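We left Dandton a bit after four in the morning, which was early enough that the servo wasn't open yet and we had to go without coffee until Millero. The Wuron salt works runs its open day once a year in March, and the first tour goes out at seven.

The drive is 134 kilometres, the last 40 of them gravel. The road was in fair shape. There were a few washouts before the grid at the Salinas turnoff, but an ordinary car would manage if you took it slowly. Fill up in Millero, as there's no fuel after that.

Entry was by gold coin. You sign in at the weighbridge, get a hard hat and a vest, and wait for your group to be called. Closed shoes are compulsory and they do turn people back for thongs.

The tour took 80 minutes. It starts at the intake channel, goes along the bank of the concentrating ponds, and finishes at the wash plant and the stockpile. The ponds were better than I expected. Each one is a bit saltier than the one before, and the colour goes from green to a dull pink by the last two. Our guide said the harvest only happens when the crust is thick enough to carry the machinery, and that in a wet year they might not cut at all until late autumn.

The wash plant was running, so most of the talk there was lost on anyone at the back. I'd stand near the front for that part. The salt gets rinsed in brine, drained, and sent up a conveyor to the stockpile. You can buy it at the end — coarse or fine, in calico bags. We got two of the coarse.

The old packing shed has a display of hand tools, bag stencils and pay books. It's small and a bit dusty, but the pay books were worth ten minutes.

Lunch was a sausage sizzle and it ran out before noon. Bring something.

We camped over at Salinas instead of driving back the same day. It's flat, dry country with very little shade, and the low sun comes straight across it. 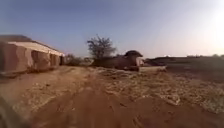 *Page last changed: March*

Camping at Salinas is free, but there's no water, so carry your own. Phone reception stops well before the turnoff and comes back just outside Millero, where the speed limit goes up to 100 again.

The works doesn't take bookings for the open day. If you want the seven o'clock tour, be at the weighbridge by half past six — the second group was already full when we came out.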